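Part 3. Locking down your office phone system

If you got through Part 2, your Luklow box is on the network and your desk phones ring. Great! Now please don't stop there, because a phone system with its factory settings is exactly what toll fraud callers go hunting for. I left mine alone over one long weekend in January and came back to 213 calls to countries I've never dialed in my life.

Set aside an hour, and do the steps in order.

1. Sign in to the admin page as "owner" and change the password right away. Mine is four random words. Write it down on paper and put it in the safe (I know, I know, but you'll want it the day your laptop dies).

2. Open Users and delete anyone you don't recognize. The box ships with two test accounts, 102 and 700, and both of them can place outside calls.

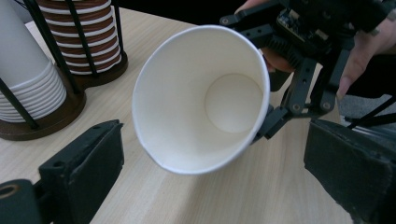 3. Still under Users, give every remaining extension its own voicemail PIN. Six digits or more, please – and no birthdays. Padmavathi Iyer, who proofread this guide for me, wants me to add that the extension number typed twice is also a terrible PIN. She's right!

4. Go to Calling > Countries and switch everything off. Then turn on only the places you really call. You can always add one later, and it takes effect as soon as you hit Save.

Caution: don't touch the Emergency line on that same page. It looks like one more country entry, but switching it off blocks emergency calls from every desk.

5. Set a daily spending cap. The default is blank, meaning no limit at all. I started low and raised it twice before people stopped grumbling.

6. Under Remote Access, turn off "Allow from anywhere." If someone works from home, set them up with the Nekberg VPN app first (Part 5) and check that it connects before you flip the switch. 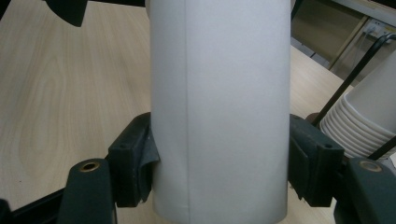
7. Turn on call alerts and send them to an address that a real person reads. Ours go to me and to Murali Rai, so one of us sees them even during vacations.

8. Save, restart the box, and make one test call out and one in. The restart drops any call in progress, so warn people first or wait until after hours.

Note: if the admin page shows error 459 after the restart, the clock is off. Go to System > Time, pick your time zone again, and sign back in. I've hit this on two boxes so far.

When everything works, download a backup from System > Export and keep it somewhere other than the box itself. Part 4 covers blocking spam callers, and you'll need that backup file before you start.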